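Hand-Held Grippers for Teaching a Robot to Stack Cups: A Review

Fingate's method skips the robot arm while the examples are being collected. People do the task themselves with hand-held grippers, and a policy is trained on the recordings. I went through the Malia report and its cup results, which cover 3,810 demonstrations, many of them done on ordinary desks in people's homes.
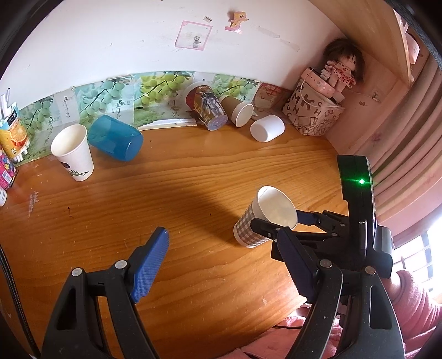 FLULTBY, October

Paper cups are a fair test. They roll, and a hard squeeze dents them. In the report, the trained policy picked up and righted a tipped cup in 74 percent of trials. The baseline, trained on nearly 30 hours of arm teleoperation, did worse on kraft and clear plastic cups. Juraj Šťastný, the lead author, puts the gap down to variety in the desks and lighting.

I would like to see more on failures. Cups lying against a wall get one paragraph, and that is where most of the drops happened.

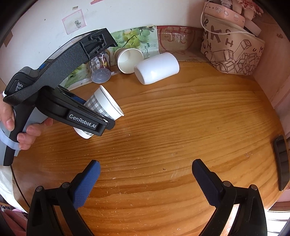 Filed under: Robot Learning

The grippers are easy to hold, though my wrist was tired after 2 hours. The blue pads grip a waxy cup well. Setup notes are thin, and the Šimko conversion script needs a fix before it will run.

Worth reading if you collect your own data. The code is out now, the full set comes later.

Sorcha Rennie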